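Rev June. Replaces the old snack shelf sheet, bin that one.

## 4. Packet display: unload, sort, restock

Covers the Willholm stepped stand and the tub that goes with it. Do section 3 first (feet leveled, boards screwed down). If the boards still rock go back, dont load it.

**Need:** one tub, dry cloth, marker, the Stirkbridge stock sheet. Allow 15 minutes.

1. Sweep the floor in front of the stand. Quick pass is fine.
2. Wipe out the tub. Dry cloth only, no spray.
3. Tub on the floor, long side facing you, an arm's length from the stand.
4. Clear the bottom step first, then work up. Packets go straight in the tub.
5. Anything torn or puffed up goes in the reject bag. Write it on the sheet.

**CAUTION:** Foil packets slide. Don't stack above the rim, don't carry a full tub up the steps of a ladder. Max load on each board is 4000 g, and that's with the weight spread out.

### 4.2 Sorting

Red foil and black packets have separate rows. Keep them separate from the start, saves doing it twice.

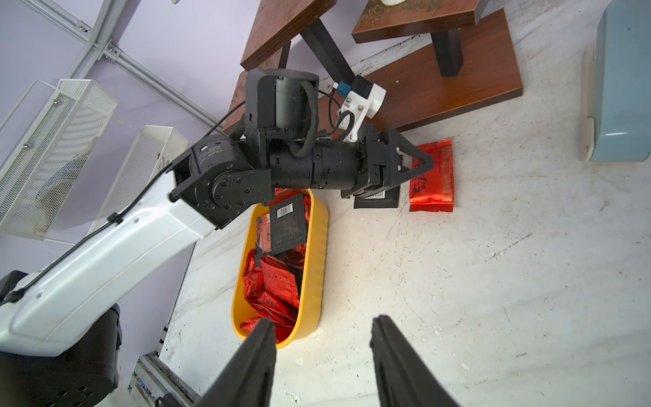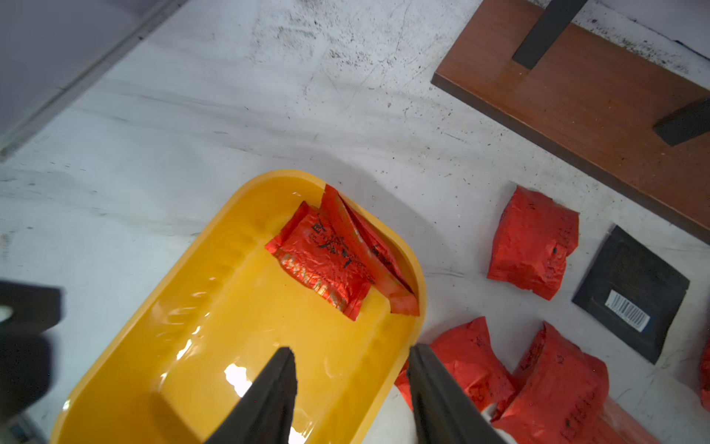
6. Start with the row cards. Skarwood cards clip on the front lip of each board, printed side out, and they snap if you bend them cold. Red row card goes on the lower boards, black row card on top. Check the floor before you clip the last one: red packets end up down there beside the yellow plastic as well as in it, and a black one with a barcode label is easy to leave lying. Pick up, dust off, back in the right pile.
7. Scan black packets with the barcode facing up. No beep, type in the item code by hand. Shelf code for the stand is 3797.
8. Flatten crinkled foil with your palm. Gently, the seams split.
9. Load back to front. Oldest date at the front, always.
10. Stop at 200 packets for the whole stand. Extra goes back in the Torres carton, lid taped.

**Note:** Row looks short? Pull packets forward, don't spread them sideways. Sideways gaps and the whole row falls over by lunchtime.

**Note:** Grit on the foil comes off with the dry cloth. Sticky marks, reject bag.

### 4.3 Before you leave it

- Floor clear on both sides of the stand, look underneath aswell
- Tub empty, stored upside down
- Reject count on the sheet, initials next to it
- Cards straight

If a board has shifted while loading, take everything off that board before touching the screws. Tighten by hand, quarter turn more with the key, reload. Spare screws are in the small bag from section 2. Lost the bag, order part kit B, see parts list at the back.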